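3.2 Wäschekorb Plinen: Leeren vor der Reinigung

Der gelochte Kunststoffkorb wird auf dem Tisch geleert, Papierreste zuerst.

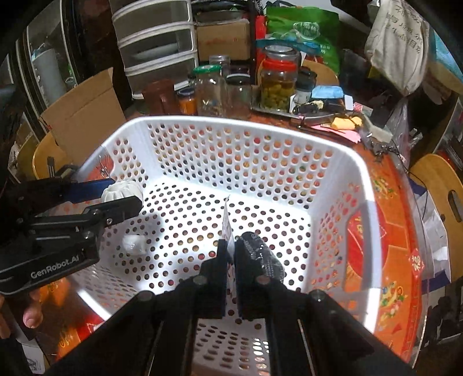
Margus Strazds merkt dazu an, bei ihm blieben Papierfasern vor allem in den Lochreihen des Bodens hängen; er bürste deshalb immer von außen nach innen.

1. Korb auf eine ebene, standfeste Unterlage stellen.
2. Zettel, Karten und Taschentücher von Hand entnehmen.
3. Korb umdrehen und ausklopfen — nicht auf die Kante schlagen.
4. Lochreihen mit weicher Bürste reinigen, bei Bedarf 2-mal.

Hinweis: Offene Gläser vorher verschließen.

Vorsicht: Keine Scheuermittel verwenden.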